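The Lurnow panel is up on the wall page at last, and I'm so pleased to share it! It's a control panel built out of jigsaw-edged pieces, with sliders, numbers, plugs and wires, and I could fiddle with it all afternoon. Click through for the bits I like best.

## The two sliders

White knobs, one triangle pointing down and one pointing up, with the numbers 1 to 5 running between them. Such a simple idea and so nice to look at. 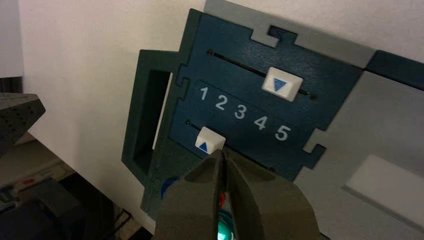
## Edges and corners

I love a visible joint. The tabs run along the top and down the sides, and the grey against the dark teal really shows them off (Divina Castillo wanted it all one colour, and I'm glad she lost that vote).

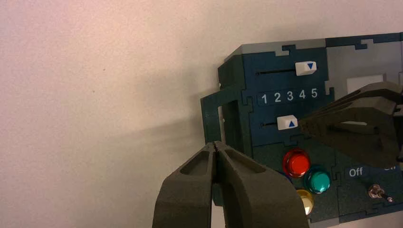

*Upper knob well over to the right, lower knob near the left of the scale.*

## Plugs and wires

Red and blue probe plugs sit together near the top, each with its own matching wire. There's a pale square on the light grey part too, and a thin black cable running down.
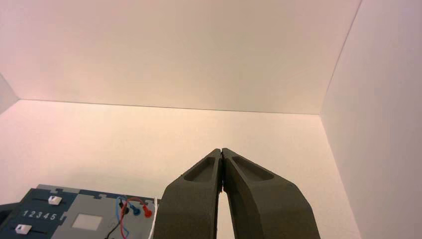

## The handle

My favourite bit! It's an open frame on the left-hand side that stands right out from the face, and the lower knob has got as far as the 3 and 4 in this one.

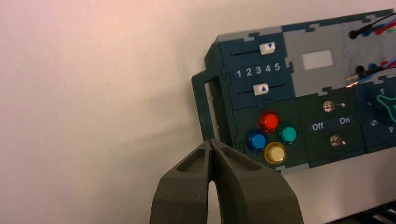
I'd like to try a second panel in the same style, maybe with a third slider and a longer row of numbers. The Golport gallery is next on my list, and I've still got the Tultix pictures from February to sort out.

Page updated Sunday, May 10, 2026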